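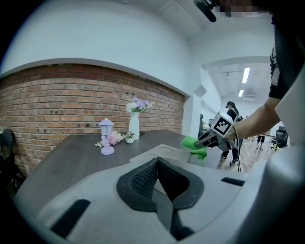

Der braune Tisch vor der Ziegelwand, Stand heute. Vase mit Lavendel-Lila, Mini-Pflanze, die fliederfarbene Laterne.

Okay, kleiner Thread, weil mich gestern drei Leute nach der Deko-Ecke gefragt haben und ich nicht alles dreimal tippen will 🧵

Zuerst der Tisch. Dunkelbraun, Holz, matt. Ich wollte ewig was Helles, weil man ja immer liest, vor Backstein muss es hell sein. Quatsch! Das Rotbraun der Ziegel und das dunkle Holz vertragen sich super, und die weiße Wand darüber macht sowieso genug Licht.

Den Tisch hab ich in Andeck abgeholt, 70 Euro, Selbstabholung, zweiter Stock ohne Aufzug. Odair hat mitgetragen und danach sehr lange nichts gesagt. Danke nochmal, Odair Araújo, du kriegst noch Kuchen.

Die lila Laterne ist mein Liebling. So eine kleine Lampenfigur mit Kuppel oben und schlankem Fuß, total kitschig, ich weiß. Stand bei Tondero ganz hinten im Regal und ich bin zweimal dran vorbeigelaufen. Beim dritten Mal lag sie im Korb.

Die hohe weiße Vase ist schlicht, ein Zylinder eben. Erst hatte ich so eine bauchige mit Muster, aber vor der Ziegelwand war das zu viel Gewusel. Jetzt haben die Blumen da oben ihren Auftritt - Lavendel-Lila mit Weiß, lehnt schön an den Ziegeln.

Der Winzling im weißen Töpfchen davor: Amanuel sagt, der gehört ans Fenster. Amanuel Ejigu hat in solchen Dingen leider meistens recht. Ich lass ihn trotzdem noch ein bisschen da stehen, er sieht neben der großen Vase so niedlich aus.

Die rosa-weißen Kunstblumen liegen noch einfach so auf dem Tisch. Plan A war eine zweite Vase, Plan B ein Kranz. Mittlerweile gefällt mir das Hingelegte fast am besten, mit den hellen Zweigen, die so rausstehen. Meinungen? Bitte nett bleiben.

Und dann das hellgraue Tablett mit den runden Vertiefungen. Ich will da Teelichter reinsetzen, Odair meint Eierbecher, meine Schwester meint weg damit. Falls jemand eine bessere Idee hat: her damit, ich bin offen für alles außer weg damit.

Weil die Frage schon kam: ja, ich stelle dauernd um. Links die Laterne, rechts die Vase ist jetzt Version 9. In Version 2 stand alles in einer Reihe und sah aus wie die Auslage vom Schreibwarenladen bei uns in Sonitz.

Tipp gegen Staub auf Kunstblumen, auch mehrfach gefragt: weicher Pinsel, von innen nach außen, fertig. Föhn auf kalt geht auch, aber dann bitte nicht direkt neben der Vase (fragt nicht).

Im Juli will ich vielleicht auf Sonnengelb umstellen. Oder ich behalte das Lila, ich hab mich ziemlich dran gewöhnt. Die Laterne bleibt auf jeden Fall, da wird nicht verhandelt 💜

Nachtrag wegen der DMs: Nein, der Tisch ist nicht zu verkaufen. Odair trägt den kein zweites Mal.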